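# Zwei große Rollos im Büro: nachmittags trotzdem zu hell und zu warm

**Concetta Rinaldi**

Guten Tag zusammen, ich hoffe, ich bin in der richtigen Rubrik. Wir haben seit dem Frühling einen Büroraum in Mesham gemietet. An der Rückwand sind zwei große Rollos in einem hellen Grauweiß, darüber läuft ein weißer Kasten, und die Decke ist auch weiß, mit schmalen Rippen. Das alles war schon da, als wir eingezogen sind.

Mein Problem ist das Licht. Ab 15 Uhr ist es mit den Rollos ganz unten immer noch so hell, dass man am Bildschirm die Augen klein macht. Wenn ich sie halb hochziehe, geht es besser mit der Stimmung, aber dann blendet es direkt auf den Tisch. Im Juli wird es außerdem sehr warm. Die Vermieterin sagt, bohren in die Decke ist nicht erlaubt, in den Kasten vielleicht, sie muss zuerst fragen.

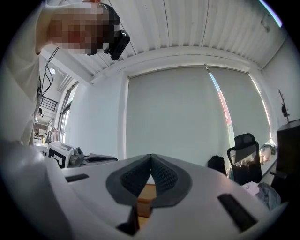 Ich habe schon überlegt, einen dunkleren Stoff zu kaufen und nur den Stoff zu wechseln, damit die Mechanik bleiben kann. Ein Rollo ist 165 cm breit, das andere habe ich noch nicht gemessen. Mein Budget ist 200 Euro für beide, mehr möchte ich für einen gemieteten Raum nicht ausgeben. Hat jemand so etwas gemacht? Und wie wäscht man solche Rollos, oder darf man das nicht? Unten an der Kante sind sie bei uns ein bisschen fleckig.

Vielen Dank im Voraus und entschuldigen Sie bitte mein Deutsch.

**monti_werkstatt**

Hallo Concetta, dein Deutsch ist völlig in Ordnung.

Stoff tauschen geht meistens. Du musst das Rollo abnehmen und ganz abrollen, dann siehst du, wie der Stoff an der Welle hält. Bei manchen ist er geklebt, bei anderen steckt er mit einem Keder in einer Nut. Geklebt ist mühsam, aber es geht auch, mit starkem doppelseitigem Klebeband. Sehr wichtig ist, dass der neue Stoff gerade angesetzt wird. Bei 165 cm Breite reichen 2 mm schief, und das Rollo läuft nach ein paar Tagen an die Seite und franst aus. Ich habe das selbst einmal falsch gemacht und musste alles neu kleben.

Ein dunkler Stoff hilft gegen das Blenden, gegen die Wärme eher wenig. Dafür wäre einer mit heller, beschichteter Rückseite besser, die helle Seite kommt zum Glas. Achte auf die Dicke! Wenn der Stoff viel dicker ist, wird die Rolle oben dicker und passt vielleicht nicht mehr in die Halter.

Waschen: nicht in die Maschine. Lauwarmes Wasser, wenig Spülmittel, weiches Tuch, nur tupfen. Danach unten lassen, bis alles trocken ist, sonst gibt es Wellen.

**Drultham8**

einfach Folie aufs fenster, fertig. hält bei mir seit 8 Jahren

**monti_werkstatt**

Folie bitte vorher mit der Vermieterin klären. Bei manchen Isoliergläsern kann die Scheibe durch die Hitze springen, und dann zahlt man selbst.

**Concetta Rinaldi**

Danke, das mit der hellen Rückseite habe ich nicht gewusst. Ich werde zuerst das kleinere Rollo abnehmen und nachschauen, ob es geklebt ist. Wegen der Folie frage ich, aber ich glaube, sie sagt nein.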